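23 September 2019

I have been back from Barnholm for two days and my suitcase is still standing in the hall with its tag on. I keep walking around it. I told myself I would write up the talks while I still had them fresh, and then of course I slept until noon and answered mail until dark, so this will come out in whatever order it comes.

The short version is that the Tratine delegation and the Fortin delegation sat in the same room again, for the first time since May, and they stayed in it. I was there as a note taker for our little institute, which means a chair against the wall, a headset that pinched, and a badge that let me into the coffee but not the lunch. The matter on the table was the river crossing at Fledent, closed these 14 months, and who gets to stamp the papers of the people who go over it. It sounds like such a small thing when I explain it to my sister on the phone. But there are 2785 people on the list of families with a house on one bank and work or parents on the other, and every one of them has been taking the long road by the mountains, and I have met enough of them by now that I can't hear the number without seeing faces.

The first morning was dreadful. The Tratine side read out a statement that took 40 minutes and had plainly been written for the newspapers at home, and the Fortin side answered with one just as long, and the poor interpreters were gray by the end of it. I wrote "nothing new" in my margin and underlined it. Then Rommel Aquino, who was chairing and who has more patience than anyone I ever worked for, asked very mildly whether the two sides would like to go over the old customs protocol line by line, since they had both mentioned it so warmly. And they did! It was dull as anything, and by late afternoon they were arguing about opening hours, which you only argue about if you think the thing might open.
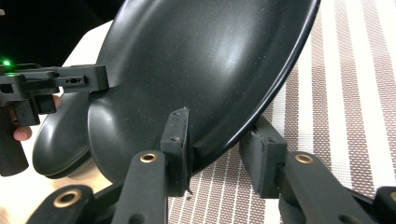 What they could not get past was the flag. Tratine wants its flag on the customs shed, Fortin will have no flag there at all, and both governments have said so in public too many times to back away from it gracefully. Rommel's idea is a shed with no flag and two stamps, one from each side, in a shared book. I thought it was clever and the Fortin deputy thought so too, I believe, though she only wrote something down and closed her folder. The Tratine man said he would have to ask the capital. I have been turning it over ever since, even over the dishes, with the big black nonstick pan tipped up on its side and those tiny pale flecks all over it, and I caught myself thinking that it looked like the map they had pinned up in Barnholm, all the little villages scattered on a dark ground, with no line drawn between them. I suppose that is what two days of border talk does to a person.

In the evening Rommel walked me back to the hotel and we talked about everything except the river. His daughter has started at the university and wants to study law, and he is trying very hard not to have an opinion. He did say, at the door, that he gives it even odds. Last spring he would not give odds at all, so I am choosing to be cheered by it.

The next meeting is supposed to be at deputy level, if the Tratine capital agrees, and they have 20 days to answer. I am to have my notes typed up before then, and I can't read half of them. There is a whole page where I seem to have written the word "gravel" four times. It must have been the access road – who pays for resurfacing it on the Fortin side, I think – but I will have to ask one of the interpreters, the tall one, who was kind about my headset.

I must also send back the badge, which I brought home in my coat pocket, and write to the families' association before they read some nonsense in the papers. I want to tell them something hopeful without promising. I have started that letter three times already. Tomorrow, after the bank.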